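Project report, draft 3 (final unless Rogelio finds more typos)
Trinidad Herrero, Rogelio Ocampo
Tisudmont, November 2019

## What we wanted to find out

How much a cluttered table slows you down when you clear it. Small objects only, the stuff that ends up on a shared study table by the end of a day. Original plan was a whole dorm lounge. Way too big. Cut it down in August to one table and a short list of things.

Question we ended up with: does it take longer to put away a hard object or a soft one, and does it matter if they are touching?

## Setup

One table, light wood-grain top, rounded corners, cable grommet toward the far side. Carpet under it, dark. We kept the same table for every trial because the top in the other study room is glossy and things slide.

Objects:

- Rubik's cube, scrambled (never solved between trials, neither of us can)
- a dark grey speckled cloth
- pencil case
- two paperback books
- a mug

Bin on a chair next to the table. Same chair, same distance, tape on the carpet for the legs.

Timing was by phone stopwatch. Rogelio started it on "go" and stopped when the object was in the bin. Reaction time is in there, we didn't correct for it.

## Procedure

1. Put the pair down near the close edge, touching or a hand width apart.
2. Crumple the cloth if it's a cloth trial. Don't fold it.
3. Person stands with hands at their sides.
4. Go.
5. Write down time and any drops.

We did 272 trials in total. Wanted 1,000 in the proposal, which was dumb, we did the math on hours afterward. Order was shuffled with index cards.

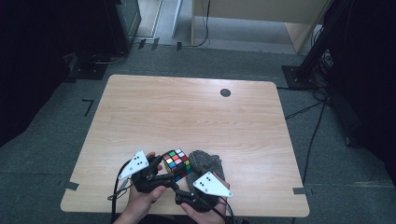 The cube and cloth pair gave us the most trouble of all the pairs. When they touch, people go for the cube first and a fold of the cloth comes along with it. Then it drops, or it gets dragged and you have to go back. We had to decide if that counts as a drop. Decided yes if it leaves the table, no if it stays on it.

## Results

Hard objects alone: quick, pretty much no difference between the cube and the mug. Books slower, they lie flat and you need to get a fingernail under the cover.

Cloth alone: faster then we expected. You just grab it anywhere.

Touching pairs: slower than separated pairs in every combination with the cloth in it. With two hard objects touching, no real difference. Mug and books had one weird slow set, we think the tape had moved and the chair was further out. Left it in the table but marked with a star.

The full times are in the Appendix (spreadsheet, tab 2).

## Problems

- Crumpling isn't the same every time. We tried a rule (squeeze once, let go) but didn't start it until part way thru.
- People got better as they went. Shuffling helps but doesnt fix it.
- Same two people did a lot of the trials. Us.
- Scrambled cube means people look at it. Trinidad wants this in the report. Should've used a plain block.

## If we did it again

Fold vs crumple as its own condition. A plain block. More people, fewer objects. Film the hands so drops can be checked later, the arguing over drops ate most of one afternoon.

## Who did what

Trinidad: setup, object list, results section, the charts.
Rogelio: timing, index cards, spreadsheet, problems section.
Both: trials, writing the rest.

TODO before handing in: page numbers, fix chart 2 axis label (says minutes, is seconds)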